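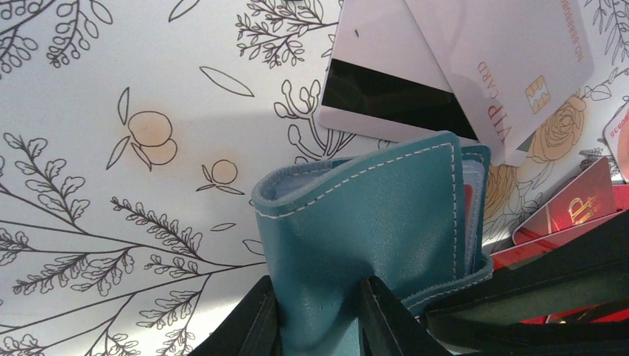 Nutel 示教数据组 · 组内访谈
2023年6月22日,星期四

去示教间之前,我先在楼下买了一袋粽子。端午放假前的最后一个工作日下午,整层楼都有点散,走廊里有人拖着行李箱开会,茶水间的冰箱塞得关不严。只有最里头那间屋子还跟平常一样,门虚掩着,里面断断续续传来夹爪开合的声音,间或有人轻轻“哎呀”一声,然后重新来过。

我要找的人带这个小组快两年了。她不愿意把名字写出来,说组里干活的人那么多,单写她一个,回头大家要笑话她,写“组长”就行。那就写组长。她接过粽子,先问有没有咸的,确认有咸的以后,才把我让到靠窗的椅子上,自己坐回操作位旁边的小凳子,膝盖上搭着一件薄外套。屋里空调开得很足,她说设备舒服了,人就得多穿一件。

我问的第一个问题很笨:怎么会想到让机械手去弄钱包?

“因为家里有啊,”她说,“你看大家平时录的东西,杯子、碗、积木、水果,录得太多了。杯子是个好东西,硬,形状也老实,放哪儿就是哪儿。可是你回家看看自己的桌子,有几样东西是老实的?钥匙串、充电线、口罩、钱包。我们做的这个项目叫 Stostow,说白了就是收纳,把桌上散着的小东西归到它该去的地方。你做收纳,绕不过钱包的。”

Stostow 这个名字是怎么来的,她解释了两遍,我还是没完全听明白,大意是立项的时候有人把两个英文词揉在了一起,另一组嫌难念,念了几个月也就念顺了。项目里一共分了好几类任务,钱包和卡片算一类,组里的人管它叫“皮夹子活儿”。

皮夹子活儿的标准流程,写在纸上只有短短几行:从桌面上拿起钱包,让开口朝上,把散在旁边的卡片一张一张送进卡位,最后合上,放下。组长说,第一次把流程拿给操作员看的时候,所有人都觉得一个上午能录完。

“结果那个上午,一条能用的都没有。”她笑得很厉害,笑完又赶紧补一句,“真的不怪他们,是我把流程写得太轻巧了。”

难处先出在拿起来这一步。那只青绿色的皮夹是软的,夹爪捏在下端,皮面会陷进去一块,上面的开口跟着就变样。捏得重一点,里面几层卡位挤在一起,卡根本插不进去;捏得轻一点,整只钱包会往一边歪。人手碰到这种情况,手指会自己挪一挪,小拇指托一下,拇指松一点,想都不用想。两根夹爪没有小拇指。

“所以操作员得重新学一遍怎么拿钱包,”组长说,“这件事特别有意思。你让一个人说说自己平时怎么拿钱包,他说不出来的。但是你让他握着示教手柄,隔着一层机器去拿,他慢慢就开始琢磨了:哦,我原来是先捏这儿,再转一点,再往上提。我们有位操作员以前在服装店干过,叠衣服叠得又快又好,她上手就比别人稳。我问她诀窍,她说软东西你别跟它较劲,你得等它一下。”

“等它一下”后来成了组里的口头禅。夹住以后,先停一停,等皮面的形状稳定下来,再往上走。这个停顿在数据里看得很清楚,动作曲线上有一小段平的。刚开始,算法那边的同事以为是操作员走神,写信来问能不能把这些停顿剪掉。

“我当时有点急,”她说,“我说千万别剪,剪了就学坏了。那一小段平的,就是人在看、在判断。你把它剪掉,模型学到的就是夹住立刻往上拽。后来我们坐下来一起看了一下午的回放,他们也同意留着。不过话说回来,他们的怀疑也有道理,里头确实混着几条是真走神的,那天下午有人订了奶茶。”

我问她,那怎么分辨一段停顿是在等钱包,还是在等奶茶。

她想了一会儿,说看腕部相机。夹爪旁边那个小相机,录下来的画面离东西非常近,钱包几乎占满当中,皮面上的折痕、边上那一圈白色的缝线都看得见。“真在等的时候,你会看见他的手有很小很小的调整,画面里缝线的角度会一点点变。走神的时候是完全不动的,死的。看多了就能看出来,我现在看回放跟我妈看电视剧一样,谁心里有事我都知道。”

说到腕部相机,她的话一下子多了起来,连粽子都放下了。组里现在用的相机有一路架在高处,俯看整张桌子,另一路就装在手腕上。高处那一路看全局,知道卡片散在哪儿、钱包在哪儿;手腕那一路看细处,卡位的边沿、露出来的一点点卡边,全靠它。可手腕这一路也有个天生的毛病,夹爪自己的身子会挡住一大块,常常右下角黑乎乎一片,卡片就压在那片黑后面。

“新来的操作员最怕这个,”她说,“他们盯着手腕画面,看着看着卡片就没了,被自己的手挡住了。有的人会慌,一慌就把手抬得老高去找。我跟他们讲,你平时拿东西,手也挡着的呀,你什么时候因为看不见就把手缩回来过?你心里记得它在哪儿。模型也得学会这个,看不见的时候,它得记得。那怎么教它呢,只能是我们示教的人自己先不慌。”

接着我们聊到桌布。我进屋时就注意到了那块印花的白底布面,黑线勾的枝叶,里头还夹着几个橙色的小果子和一朵淡金色的玫瑰,跟旁边的电控柜放在一起,很不搭。

组长说,桌布是整个项目里吵得最久的一件事。最初的台面是一块素色的板,干净,什么都好认,训练出来的结果也漂亮。后来他们把模型拿到楼上同事的茶几上试,茶几上铺了块花布,机械手对着花布上的一片叶子认认真真地夹了下去。

“夹了个空,然后它还很认真地把那个空的东西送到盒子里去了。”她比划着那个动作,两根手指并在一起,慢慢地、郑重地移过去,“我们在旁边看着,又好笑又有点心疼。它不知道那是画上去的。它一辈子没见过花布。”

从那以后,台面就开始换花样。格子的、条纹的、带字的、印植物的,轮着铺。线条画的植物尤其折磨人,叶子的轮廓和细的东西很像,卡片斜着压在上面,边沿和枝条搭在一起,连人都要多看一眼。组长偏偏喜欢这一块,她说看着心情好,而且布上那两个小橙子,组里的人都有感情了,录歪了就说“又跑到橙子那边去了”。

卡片也有讲究。我看到桌上的几张,白的红的都有,一张印着“VIP CARD”,有一小块金色的芯片,还有一张翻过来,背面朝上,露着一道宽宽的黑磁条。红的那张上面有个金色的花体标志,亮亮的。

“都是不能用的卡,”她马上说,显然被问过很多次,“这条是写在规矩里的,操作员自己的卡一律不许上台面。卡号、姓名,拍进去就说不清了。以前有人图省事,顺手掏出自己的饭卡凑数,那一批我整个删了,一条没留。他心疼得不得了,说录了一下午呢。我也心疼,可是这种事不能商量的。”

为什么有的正面有的背面,也是有意的安排。卡片落在桌上,正反是随机的,收进钱包的时候倒不要求非得哪面朝外,但模型得知道那一道黑磁条和那一面亮红色是同一类东西,都叫卡片。亮面的卡还会反光,灯一打,上面白花花一块,吸也好夹也好,位置都容易判断错。她说有段时间组里专门跟反光过不去,把灯调来调去,后来想通了,谁家的灯会为了机械手调呢,就不调了,早上录,晚上也录,拉着窗帘录,开着窗帘也录。

我插了一句,问薄薄一张卡平贴在布面上,夹爪怎么夹得起来。

“哎,你问到点子上了。”她把凳子往前拖了拖。

平躺的卡片,两根夹爪从上面下去,是夹不住的,厚度太小,指尖一碰它就滑走。操作员们各自想了办法。有人喜欢把卡推到桌边,让它探出去一截,再从侧面夹;有人利用布面,轻轻往前一搓,布起一道褶,卡的一边就翘起来了;还有人专找叠在一起的卡,因为上面那张总有一边是悬着的。组里为这个开过好几次会,到底要不要统一手法。

“做数据的人都会碰到这个,”组长说,“统一,模型学起来快,曲线好看,汇报的时候也好看。不统一呢,乱,头几个星期看着简直没法要。我们两种都试过。统一推到桌边那一版,你把卡放在桌子正中间,它要推好远好远,路上还把钱包撞倒了。你说它错吗?它没错,我们就是这么教的。后来我定下来,手法可以有几种,但是每个人在录之前要先说一声,这一条我打算怎么做,说完就按那个做到底,中间不许换。”

这个“先说一声”,现在已经变成每条记录里的一小段文字,写得很口语,比如“推到桌边从右侧夹”,“先拿上面那张白的”。管理这些文字和视频的工具叫 Skoker,是公司里另一个小组做的。组长对 Skoker 的评价很复杂,她先夸了五分钟,说回放流畅,标签好改,两路画面能对着时间一起看;然后又说,它有个毛病,按了保存之后会跳回列表最上头,你得再一页一页翻下来。她已经提过意见了,对方说会改。我问什么时候提的,她说去年十月。

说到这儿,她打开 Skoker 给我看了看进度。皮夹子活儿这一类,目前收下来的有近890条。我觉得挺多,她摇头。

“收下来的,跟录过的,是两回事。录过的要多得多,我就不说了,说了难过。”她用鼠标慢慢往下滚,“每天我们定的是一个人录50条,到了数就停,不许多录。早先没有这个规矩,有人铆着劲往上冲,冲到后面手就飘了,卡往里一杵就算完。你看回放,前面的条目多漂亮,越往后越糊弄。他自己不觉得,他觉得自己越来越熟练。熟练和糊弄长得太像了,真的,我自己也录,我自己也分不清,非得第二天早上回头看才知道。”

中间还有一条规矩,每录20条,换一次摆法,钱包换个方向,卡片重新撒。撒卡片这件事听上去简单,也闹过笑话。人的手撒东西是有习惯的,同一个人撒出来,总是右上角多,左下角少。算法那边画了一张分布图发过来,组里一看,能直接认出哪天是谁当班。后来他们就互相撒,我录的时候你来撒,你录的时候我来撒,还有人闭着眼睛撒,掉到地上的捡起来再撒。

我问她有没有考虑过让程序来决定摆放的位置,在台面上投个点,人照着放。

“试过的,Nugroho 那边就是这么做的。”她说的 Nugroho 是和他们合作的一间工作室,在另一个城市,负责同一批任务的另一半采集。“他们比我们规矩,他们的布局都是事先生成好的,共64种,轮着来,每种下面都有编号,查起来特别方便,我很羡慕。可是照着点放东西,放出来的东西都太端正了,卡片都平平的,叠着的、半压在钱包底下的那种就少。我们这边呢,乱是乱,叠的压的什么都有。后来两边的数据合在一起用,互相补。我们每两个星期通一次电话,他们嫌我们乱,我们嫌他们太整齐,嫌来嫌去,关系倒挺好。”

正说着,操作位上的年轻人举了举手,示意要重新来一条。刚才那张卡插到一半,卡在两层皮子中间,进退都不行。他没有急着往外拔,先把夹爪松了松,往旁边让了一点点。我们俩都不说话了,一起看着。过了一会儿,他还是决定放弃,按下了旁边的键。

我以为这一条要删。组长说不删。

“失败的也收,单独放一个文件夹,名字叫‘没成’。”她说,“原来我们是删的,只留成功的。模型学出来以后,一切顺利的时候它特别漂亮,稍微有一点不对,它就呆在那儿了,或者更糟,它继续用力。它从来没见过出了问题以后该怎么办呀。所以现在我跟大家讲,你要是插歪了,先别急着按键,试着救一救。救回来了,这一条比顺顺当当的那种还值钱。没救回来,也行,放到‘没成’里面,写一句你觉得是哪儿不对。”

她点开那个文件夹,念了几条备注给我听。“皮子太软,捏扁了。”“第二层卡位没撑开。”“红卡反光,以为到了其实没到。”“布被带起来了。”还有一条只写着“饿了”。她说这条她本来想退回去重写,后来想想,也算诚实,就留着了。

最难收的一种例子,我原本猜是夹薄卡,她说不是的,薄卡虽然难,手法摸清楚以后就稳了。她觉得最难的是钱包里已经有卡的情况。里面塞着一张,只从夹层之间露出一线红边,这时候再往里插第二张,得避开它,找旁边空着的那一层。人是靠手感的,插进去发现顶住了,就知道有东西。夹爪上传回来的力很粗,操作员几乎是靠眼睛在看那一线红边,看它有没有跟着动。

“一动,就是顶到了,赶紧退。”她说,“就那么细一条红。我们有个操作员录完一天跟我说,晚上闭上眼睛还是那条红边。我赶紧给他换了两天别的活,去收袜子。”

袜子也在 Stostow 里面?

“袜子是另外一种苦,你下次再来,我专门给你讲袜子。”

我们又聊了一会儿操作员的事。组里的人来路很杂,有刚毕业的,有做过美甲的,有从前开叉车的,也有前面提到的那位在服装店叠衣服的。招人的时候,组长不太看简历,她让来的人用手柄做一件小事,把一只软布袋的口撑开。撑得开撑不开都没关系,她看的是这个人撑不开的时候怎么办。有人会越来越使劲,有人会停下来换个角度,有人会转过头来问她一句。后两种她都喜欢。

她讲到开叉车的那位师傅,声音低了一些,怕他听见。师傅刚来时最不习惯的是东西太轻,他以前手上一动就是一整托盘的货,现在对着一张卡片,总觉得自己没夹着。他用了很久才把手放轻。可是他有一样别人都没有的本事,他对“看不见的那一头”特别有把握。叉车的货叉伸进托盘底下,人也是看不见的,全凭心里有数。夹爪挡住画面的时候,别人慌,他从来不慌。组长后来让他带新人,专门带这一段,他也不怎么讲道理,就坐在旁边,新人一想抬手,他就说:“还在的,还在的。”

我问模型现在学得怎么样了。这个问题我一直留着,有点不好意思问,像在问别人家孩子的考试成绩。

组长倒很坦然。她说单看拿起钱包这一步,已经挺像样了,那个小小的停顿也学会了,夹住以后真的会等一下,再往上。头一回看到它自己停那一下的时候,屋里的人都叫起来了,服装店来的那位操作员还拍了段视频发给家里。插卡这一步,时好时坏。第一张多半可以,后面的就要看运气。至于插歪了怎么救,目前会退出来,退出来以后怎么办,它还拿不定主意,有时候会在半空里捏着那张卡转来转去。

“像我儿子小时候收玩具,”她说,“捏着一块积木满屋子走,忘了要放哪儿。我也不催他。嗯,其实还是催的。”

她觉得接下来要补的,恰恰是中间那些犹豫的段落。大家一直习惯把一条数据看成一个完整的动作,从头录到尾,成或者没成。可真正缺的是那些半路上的例子,卡已经歪了,钱包已经倒了,从那里开始录,往好的方向收拾。他们打算放完假以后试一批,每一条都从坏局面开始。她已经在本子上画了好些坏局面的草图,给我翻了翻,钱包趴着的,卡夹在对折缝里的,两张卡粘在一起的,旁边都有她写的小字,有些我认不出来,她自己也认了半天。

为了这批数据,她还想换只钱包。现在这只青绿色的,大家太熟了,哪一层松哪一层紧都记在手上,录得越顺,她反而越不放心。她想要一只深色的,最好是旧的,皮子塌一些,里衬也是深色,卡位看不太清。我说我家里有一只,拉链坏了好几年,一直没扔。她眼睛一下子亮了,问我拉链坏在哪个位置,能不能拉到一半。

临走的时候快下班了,操作位上的年轻人录完了当天的数,站起来活动肩膀,从袋子里挑了一个甜粽。组长把桌上的卡片一张张收拢,抹平那块花布,又想起什么似的,叫住我,说稿子里请一定写一句,示教间下个月要换到三楼东侧,想来试手柄的同事不用预约,下午来就行,上午他们在看回放,屋里关着灯,容易撞到人。

我答应了。她又追出来一步,让我别忘了那只钱包。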